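Workshop notes | Filed under: Benches and storage

August 2, 2024

Bench tidy, finally! I've been grumbling about the small parts since March (Hervé will confirm, at length) and this morning I stopped grumbling and got the blue bins out - plain plastic ones, side by side at the back where I can reach them without knocking my tea.

Rule so far: cables in the middle, odds and ends left and right until I think of better names. The white cable is still in a tangle, sorry Gwenaël, I'll wind it properly once I find the ties.
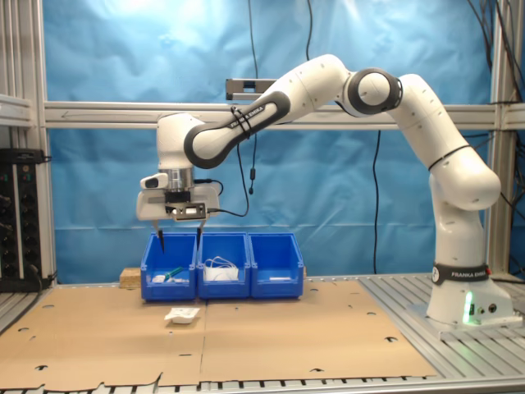 Drorkgate Workshop - Bench Group

Still sitting out on the cardboard is the little white packet with the printing on it. Do we give packets their own bin or open them as they come? I lean towards opening. The cardboard itself is full of holes and ragged along the front, so I want a fresh sheet, 80 cm deep if Wimard has it.

To do: labels, ask Hervé about 9 more bins for the shelf, colour doesn't matter.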